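Nimholm Garment Folding Set – README

Hello, and thanks for downloading! Nimholm is a collection of short clips about one everyday job: taking a crumpled garment off the pile, opening it out and folding it. I love how much there is to learn from a plain blue shirt, and I hope you'll enjoy digging through these as much as I enjoyed putting them together.

What's inside

The set holds 396 clips in 2 folders, "spread" and "fold". Spread covers everything from the first tug at a corner until the cloth lies flat. Fold picks up from there.

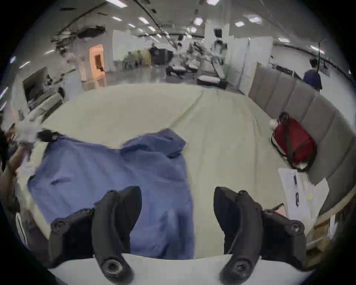 Sleeves are the tricky part, and collars come a close second. If you only have time for a few clips, start with the ones tagged "bunched" – they show how differently the same cloth can land from one go to the next!

Labels

Each clip has one line in labels.csv: file name, garment type, main colour, folder and a free-text note. There are 8 garment types. Navy and mid blue are both entered as "blue", so please check the note if the shade matters to you.
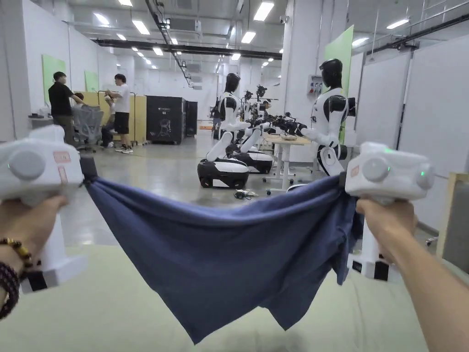

Notes are in everyday English and they do vary in length. Some just say "second try", others run to a whole paragraph about a stubborn hem.

Known gaps

Very few thick knits, no bedding, and hardly any buttons done up. Socks are planned for the September update – I can't wait.

Thanks and contact

Put together by Hafiz Nugroho. Corrections to the labels are very welcome, however small.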